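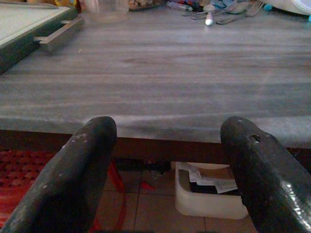 Mango Weather

The mangoes came on the morning bus from Jendholm, three of them in a paper sack with my name on it in my grandmother's square capitals. I carried them up the hill against my chest like something alive. You have to understand that in Clillangate in May you can get turnips, and you can get apples that have been asleep since fall, and that's about it!

My sister was already in the kitchen when I got in. She had the big cutting board out, the green one with the metal handle, and she'd pulled every spoon we owned out of the drawer.

"What are the spoons for?" I said.

"Tasting," she said. "Grandma's letter says to taste at every stage and never use the same spoon twice."

The letter! It had come the week before, 17 pages, both sides, and only one of them had the recipe on it. The rest was about the summer she was 20 and ran the fruit counter at the Fasavis market hall, and how she once sold 82 jars of mango relish before noon and had to hide under the counter from the people who wanted an 83rd. I'd read that part so many times the fold was going soft.

"Smell this," my sister said, and held a mango under my nose.

I smelled it. I can't do it justice. It smelled like pine trees and honey and the inside of my grandmother's coat, and I made a noise that sent my sister into hiccups.

"We could just eat them," she said, when she could talk.

"We could."

"Right now, over the sink."

"She'd know," I said, and we both looked at the telephone.

So we cleared some room and got down the steel bowl, the wide one, which in our house only comes out for good things. Bread dough at New Year's. Cherries, the year the tree behind the laundry went wild. I set it on the right, where I could scrape into it without reaching, and put the mangoes at the back of the counter, up above the board, where I could keep an eye on them.

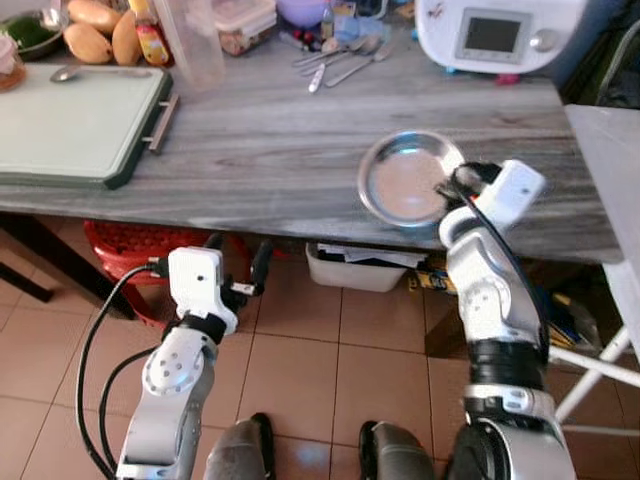
"Page nine," my sister said, rattling the letter. "Vinegar, brown sugar, a thumb of ginger. Whose thumb?"

"Grandma's."

"Grandma has tiny thumbs."

"Then a tiny piece of ginger."

She read on, walking up and down with her lips moving. Then she stopped. She read the same bit again, and I could see her trying to decide whether to be annoyed or delighted.

"It says the fruit has to sit overnight in the kitchen it's going to be cooked in. So it can get used to the people."

"It does not say that."

She turned the page around. It did say that — underlined, with a little drawing of a mango wearing a hat.

I went down to Chamoun Bakery and bought a loaf for the next day, the crusty kind, the kind you want with relish. All the way there and back I was planning the jars. One for the bus driver. One for the lady at the laundry, who still talks about the cherries. One for us, to be opened with no ceremony at all and finished by lunchtime.

When I got home it was almost dark. My sister had pulled up a chair and was reading the letter out loud, from the beginning, to the fruit.

"We're at the part with the 400 wasps," she said. "Sit down, it's so good."

I put the bread on the shelf and sat down.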